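Laborbuch Handgreifer, Juni, angefangen gegen 9:40

Also, weiter mit dem Vormachen am Tisch. Stand von gestern Abend: 800 Durchgänge hatte ich mir für den ganzen Block vorgenommen, 300 sind auf der Platte, und davon muss ich die ersten 13 wegwerfen, weil ich vergessen hatte, nach dem Umbau die Fingeröffnung neu zu kalibrieren. Die Kurve sieht da aus wie eine Treppe. Selber schuld, steht ja sogar auf dem Zettel an der Tür.

Aufgabe ist immer noch die Helska-Klemme: von der Matte aufnehmen, ein Stück anheben, drehen, in die Halterung setzen, loslassen. Klingt nach nichts, aber wenn man es mit dem Handgreifer macht und nicht mit den eigenen Fingern, merkt man erst, wie viel man sonst mit dem Daumen korrigiert. Ich habe mir inzwischen angewöhnt, vor dem Zugreifen eine halbe Sekunde stillzuhalten. Anselmo findet das übertrieben, aber seine Aufnahmen vom letzten Block waren beim Abspielen so hektisch, dass der Arm dauernd in die Geschwindigkeitsbegrenzung gelaufen ist (er liest das hier, hallo!).

10:15. Erste Serie durch. Ging gut, bis auf zwei, bei denen ich die Klemme schräg erwischt habe und sie beim Drehen weggerutscht ist. Ich habe beide trotzdem behalten und als Fehlgriff markiert, für den Wiederaufnahme-Teil brauchen wir so was ja. Bitte nicht beim Aufräumen löschen!

Danach die Klemme weggeräumt und nur leer über den Tisch gefahren, Finger offen, verschiedene Höhen. Die Lokalisierung hatte mir in der ersten Serie ein paarmal einen Sprung geliefert, immer beim Schwenk Richtung Kabeldurchlass, und ich wollte wissen, ob das an der Klemme liegt oder an der Tischplatte. Mein Verdacht ist die Platte: helle Fläche, feine Maserung, da findet die Merkmalssuche wenig Halt, und dann kommt dieser blanke Metallring und glänzt in jeder Haltung anders.

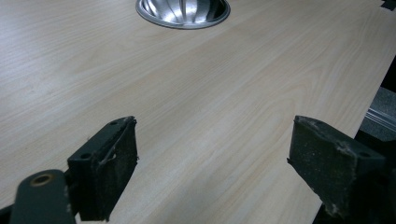

Leerfahrt, Finger offen, oben der Kabeldurchlass. Beläge: siehe unten.

Die Beläge gefallen mir nämlich gar nicht mehr. Links rollt sich an der Oberkante ein dünner Streifen ab, rechts ist die Kante leicht eingerissen, und staubig sind sie beide. Ich hatte das beim Arbeiten gar nicht so wahrgenommen, man schaut halt auf das Teil und nicht auf die Finger. Könnte zu den beiden Fehlgriffen passen, beweisen kann ich es nicht.

Ersatz: Im Schrank liegt noch eine angebrochene Rolle von Firkance, die ist aber dünner als das, was jetzt drauf ist. Wenn wir die nehmen, stimmt die Öffnungsweite nicht mehr mit den alten Daten überein, und ich habe wirklich keine Lust, nachher zwei Sorten Aufnahmen auseinanderzuhalten. Lieber gleich die richtige Dicke bei Guzmán bestellen und solange mit der Bürste drübergehen. Wer bestellt? Ich kann es machen, brauche aber die Kostenstelle.

11:30. Leerfahrten ausgewertet. In einer der Dateien mit 2897 Bildern sitzt der Sprung ziemlich genau da, wo der Ring ins Bild kommt, in einer anderen läuft es an derselben Stelle sauber durch. Also halb bestätigt, sagen wir mal. Heute Nachmittag klebe ich den Durchlass mit mattem Band ab und lege zwei Markerkarten an die Tischkante, dann dieselben Fahrten noch mal, gleiche Höhen, gleiche Reihenfolge.

Noch offen:
Fingeröffnung nach dem Bürsten neu kalibrieren (diesmal wirklich, VOR der ersten Aufnahme)
die 13 kaputten Durchgänge aus der Liste nehmen
Anselmo Rivadeneyra wegen der Fernsteuerung fragen - der Ernska-Arm ist ab mittags frei, und ich würde die Klemme gern einmal komplett ferngesteuert vormachen, zum Vergleich mit dem Handgreifer
Kostenstelle für die Beläge

14:05. Band klebt, Markerkarten liegen. Kalibriert ist auch. Ich fange mit der niedrigsten Höhe an.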